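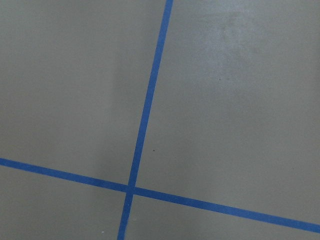
Sewwandi reckons the starter went in too warm and that's why batch 4 set like rubber. I'm not so sure! I had the milk down to 40 on the good thermometer before anything went in, and she's only going by the smell (she may be right, she usually is).

Tuesday, December 15, 2020. Yoghurt notes again, sorry to anyone who opened this book hoping for something useful.

Used the Stidero whole milk this time, 500 ml per jar, same as in September. Left the jars wrapped in my old ski jumper for 5 hours and then forgot them through lunch – so call it nearer seven. Jar 1 lovely and thick, jar 2 the same, jar 3 a bit weepy on top, jar 4 you could bounce off a wall. Same milk, same spoon, same jumper. Very annoying.
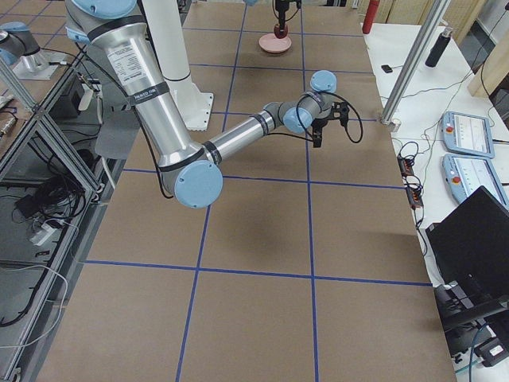
Blue grid on brown paper, arm over the table.

Ville wants to try straining jar 3 through a coffee filter overnight. Fine by me, but it's his fridge shelf and his mess. He also swears by a spoonful of Quintero as starter instead of the Stono. I find it sour, though I'd eat it with honey – I'd eat most things with honey.

Next go: stir the starter into a cupful of milk first, then share it out, and write the times down as I do them. Need more lids. Two of the old ones smell of pickle.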